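Project report: visit to the Furnidano open day, Prastulcombe
Robotics and Automation module, second year
January 2020

1. Why we went

Our project since September has been a two-finger gripper for soft things. Cloth mainly. We'd got it picking up a sponge and a rolled sock on the bench and then got stuck, because a flat piece of fabric just slides or comes up in a lump. Dr Procházka (Ľudovít Procházka, our supervisor) had seen that Furnidano were doing an open day with demonstrations and put our group down for it. 8 of us went, plus him. Train then bus, 165 minutes door to door, and we missed the welcome talk completely.

So no notes on the welcome talk. Sorry.

2. What was on

The handout listed three parts: the talk, a walk round the building, and a demonstration of cloth handling with hand-held grippers. We did the walk in a rush and spent most of the time at the demonstration. There was also a stand from Rirkura about cable management which two of the group liked, see appendix B.

Short version of what Furnidano do, from the guide's explanation. They don't program the folding. A person does the job using a pair of grippers, left and right, with cameras on them, and the recordings are used to train a model which should later drive robot arms with the same fingers. The person can only use what the robot would have – two fingers each side and not much feeling. Good idea, and the opposite way round from ours. We built the gripper first and are now trying to write the moves by hand.

3. Things noted about the method

Fingers. Theirs are curved and black and meet in a V at the tip. Ours are straight, flat pads, 9 mm wide. We asked about the curve and were told the tip goes in under a hem and the rest stays out of the way. Need to try this. Bohumila has already drawn one.

Two hands. Nearly all of the demonstration was two-handed. One side holds, the other goes looking for an edge. We have one gripper. This is probably the biggest finding of the day for us and a bit depressing with the time left.

Surface. We work on bare melamine. They put cloth underneath the cloth, and the guide said it stops the garment skating about. It also means you can grab the wrong layer, which happend once while we watched and the operator just started again.

Lighting. Big soft lights as well as the ceiling ones. Our bench has one desk lamp and we'd been blaming the camera for the shadows.

Failed goes. They keep the recordings of these, but marked. We have been deleting ours since the start – 8 weeks of them gone. Should of asked somebody earlier.

4. Questions we asked

How many recordings for one garment? Wouldn't say, fair enough.
Does it work on a shirt it hasn't seen? Sometimes, better with the same fabric.
Why hand-held and not arms straight away? Quicker, cheaper, and you can carry them to another table.
What breaks first? Finger tips. They had spare pairs from a supplier called Oravec and change them often.

5. Photos

Cloth handling area, Furnidano.

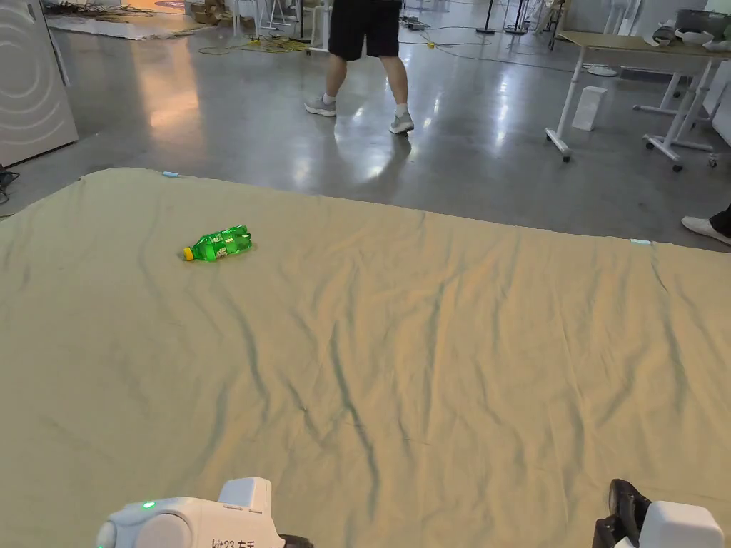
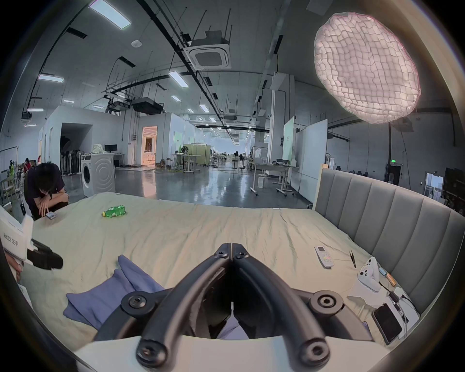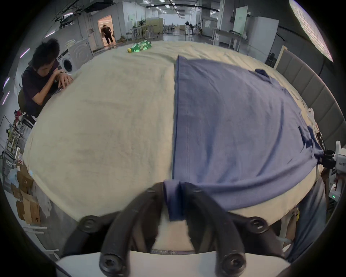 6. Comments on the draft

Bohumila Polák: I think section 3 is too hard on our own gripper. One hand can still do a fold if the other side of the cloth is clamped, and a clamp costs nothing. I'd put that in as the next step before anybody starts building a second one. Also the bit about melamine – we could test that tomorrow with an old fleece and the sponge rig, same moves, same speed, and see how far the cloth slides each time. Agree about the curved tip, my drawing is in the shared folder but the radius is a guess.

7. Next steps (after Bohumila's comment)

Clamp on the left side of the bench, gripper on the right.
Print curved tips, two radii, keep the flat ones for comparision.
Fleece on the bench.
Borrow a proper light from the media store.
Stop deleting failed runs. Name them with the run number and what went wrong.

Appendix A is the handout, scanned. Appendix B is the Rirkura notes, still to be typed up.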